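About Prukard

We read the label so you can argue with it 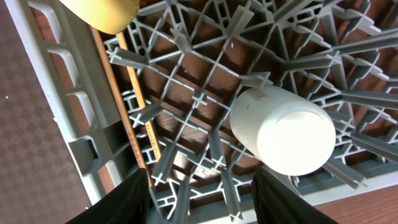

Who we are

Prukard is a small hemp and CBD testing and advice firm. Muireann Coughlan and Cormac Hegarty set it up after buying 3 bottles of the same oil and getting 3 different results from the lab. We have been hard to please ever since.

What we do

Shops and growers send us oils, teas, balms and seed products. We check how much cannabidiol is in them, whether there is more THC than there should be, and whether the wording on the packet can be backed up. Quite often it can't. To date we have reported on 804 products.

What we don't do

We don't sell hemp. We don't take a cut from anyone who does. We won't tell you that a balm will cure your knee — the evidence for most of these claims is thin, and a leaf on the lid doesn't thicken it. Words like "full spectrum" and "pure" get a query from us every time.

The people

Liudmyla Sirko runs the lab work. Eoin Ó Néill writes the reports and deals with the complaints about them. Bláthnaid Coughlan answers the phone until 3 in the afternoon.

Sending us a sample

Write first, please. We need 20 ml of any oil, sealed, with the batch number showing. Unannounced parcels go back.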